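3.2 Sites and moisture sampling

Boards were drawn from two retail yards, Tirkthorpe and Zidorport, both supplied by the same kiln. Siriwan was dropped after the pilot (stock turned over too fast to track). Total sample 2,281 boards, all pale hardwood, edge-glued, sold for benchtops and shelving. Colour grading as per the yard's own labels, not checked by us.

Pin readings taken at both ends and centre. 15 minutes minimum between unwrapping and first reading. Boards with end splits excluded at intake, see Table 2. Cupping measured across the width with a straightedge and feeler gauges, concave face up. 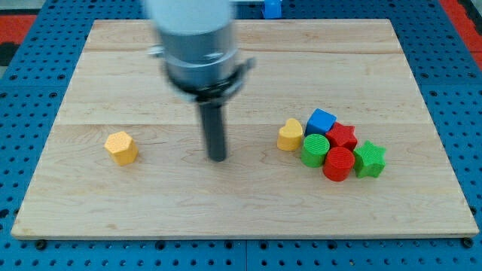

Figure 4. Edge-glued board, pale face up, on blue perforated pegboard. Seams run across the board.

Seasonal effect was larger than expected at Tirkthorpe. The shed there is open on the north side and boards near the opening picked up moisture through June, then lost it again once moved indoors. Zidorport is fully enclosed, so much flatter curve. We did not seperate the effect of stack height from distance to the door, and probaly should have.

Of the full sample, 1,600 boards were re-read after storage. The remainder had been sold or mislabelled. A further 200 were set aside for the sealed-end trial using the Jundo protocol (wax both ends, no face coating), reported in section 4.

Glue line failure was rare at either site and no pattern by grade. Cupping tracked the difference between face readings more closely than it did the average, consistent with uneven drying on stickers set too far apart. Sticker spacing was recorded at Zidorport only.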